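Home Browse Random article Log in
Search articles... Go

Chest freezer

A chest freezer is a horizontal food freezer opened from the top by a hinged or sliding lid. Cold air is denser than warm air and tends to stay in the cabinet when the lid is raised, so less is lost than from an upright model of similar volume. The main drawback is access – goods at the bottom must be reached by lifting out those above them.

Exterior

The cabinet is usually an outer skin of painted steel over foam insulation, with white the most common colour. Controls may be a simple dial or a small panel with a display and buttons. Rating labels and printed instructions are often stuck to the front at the factory and left there by the owner.

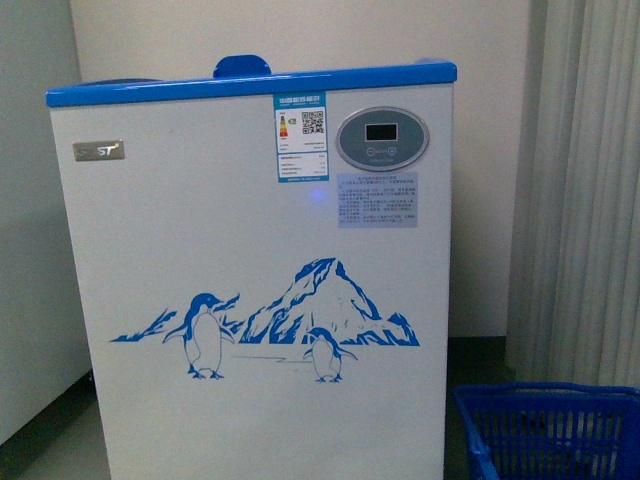
White chest freezer with blue lid trim, energy label and oval control panel.

Common settings run from about −18 °C to −22 °C for long storage. Some models can also be set as a refrigerator.

Decoration

Freezers for small shops often carry a printed design on the front panel. Polar subjects are frequent, usually in one or two shades of blue. Fenna Vermeulen, in a survey of shop fittings in Lendport, grouped these designs into ice only, ice with animals, and lettering only.
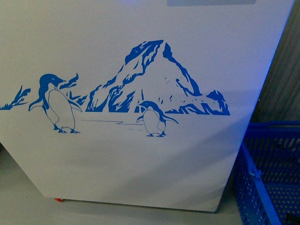 Printed panels wear first along the lower edge, where mops and baskets rub against them. Mild detergent and a soft cloth are suitable for cleaning – abrasive pads dull the paint and lift the ink.

Placement

The floor should be level and able to bear the loaded weight. A gap of 100 mm is often left at the back and sides for air flow. Units on casters should be emptied before being moved over a door sill.

See also: Defrosting; Ice cream cabinet; Upright freezer

Share 22 Comments 2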